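The Guest Bed Produce Department

Posted 08/09/2014 in Home & Kitchen

My kitchen has one counter. It's the length of a bath towel, and the toaster lives on it, and the dish rack lives on it, and in August everything that comes home from the market wants to live on it too. So for a couple of summers now the sorting has moved down the hall to the spare room, where there is a perfectly good bed that almost never has anybody in it. My sister thinks this is disgusting. My sister has a kitchen island.

The way it works is simple. Plastic sheet over the bed, fruit on the sheet, dishes for anything that drips or sheds. Then I stand there and decide what's getting eaten tonight, what's getting eaten by Wednesday, and what's going to be jam whether it likes it or not. I can see the whole week's food in one look, and nothing rolls under the stove (I have lost so many plums under that stove).

The sheet is the pink one I got in May from the remnant bin at Veder, and I cannot get it to lie flat. I've tried tucking it, I've tried weighting the corners, I even tried a hair dryer on low, which Mitiku says is how people end up on the news. It just pulls itself into wrinkles that run out in all directions. Fine. The wrinkles stop the strawberries from traveling.

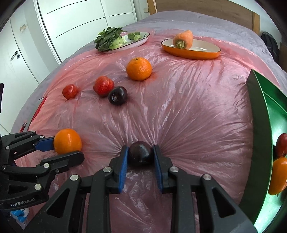
Kitchen Notes, No. 17

Plums first, because they go from rocks to soup in an afternoon. I like the really dark ones, so purple they're nearly black, with that gloss on them. Press gently on both sides near the stem, never with your thumb in the middle or you'll be looking at your own thumbprint tomorrow. If there's a little give, it's for today. If there's none, it goes in a paper bag on top of the bookcase and I forget it for two days.

Strawberries don't get washed until somebody is about to eat them. I know there's a whole school of vinegar people out there, and Sandamali Patwary from my old office swears by it, but mine always came out tasting faintly of salad. I keep them spread apart on the sheet, look each one over, and eat the doubtful ones standing up. That's the cook's share.

Mandarins are the easy guests. They can sit out most of a week and they don't bruise if you look at them. The only thing I check is weight. A heavy mandarin is a juicy one, and a big puffy light one is mostly air and disappointment.

The vegetables get the oval dishes. I've got a white one with a grey rim and an orange one that's cream inside, and they came from two different yard sales, and I love them both more than the matching set I was given when I got married. Leafy things on the white, a carrot on the orange. The carrot on the orange dish pleases me every single time and I can't defend it. If your carrots come with the greens on, take them off the minute you get in the door — the tops keep pulling water out of the root and you end up with a carrot you can tie in a knot. Cook the tops or chop them into something.

Then there's the green bowl, which is for whatever I want to see on the table in the morning. A mandarin always, and something red. That's all the system there is.

Adanech Mekonnen (Mitiku's mother, and a much better shopper than I am) came by while I was sorting last month and rearranged the entire bed without a word. Everything soft toward the window, everything hard toward the door. I've kept it more or less that way, except I forget which end is which, so it's probably all backward now.

I should say something about the tray, since I went on about it last time and Fuad Abdella left a comment asking whether it was any use. It's a big rectangular green thing, very shiny, with raised sides and gold lettering in the middle, and it has a few little scuffs on it that I've stopped trying to rub out. I use it for the fruit that's leaving the room. Apples, mandarins, a plum if one's ready. The sides are what make it good, because I can tip a bit going through the doorway and nothing jumps. Before this I carried everything in my shirt.

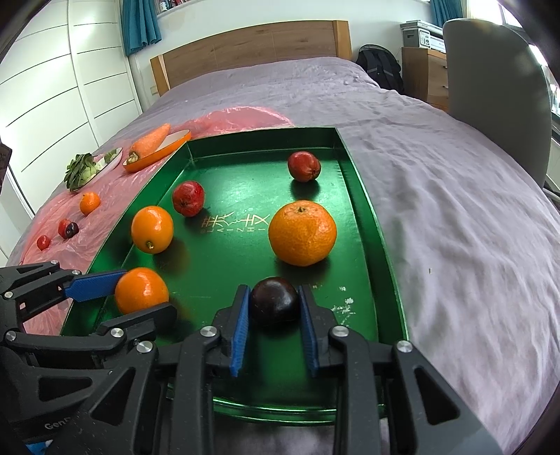
What happens to it all

Apples to the back of the fridge, in the drawer, by themselves. They give off something that hurries everything else along, and one May I ruined an entire bag of greens by letting them share. If I've got a plum that won't soften, though, an apple goes in the paper bag with it and that usually does the trick.

Greens get wrapped in a damp dish towel, not too tight. If I can't tell what a leafy thing is (it happens, I buy from whoever's friendly) I tear off a corner and taste it. Mild goes in a salad, anything that bites back goes in the pan with garlic.

Anything left over on Sunday is crumble. I use 700 grams of fruit to 300 grams of topping and don't measure anything after that.

Next time, Adanech's pickled carrots, if she'll give me the amounts.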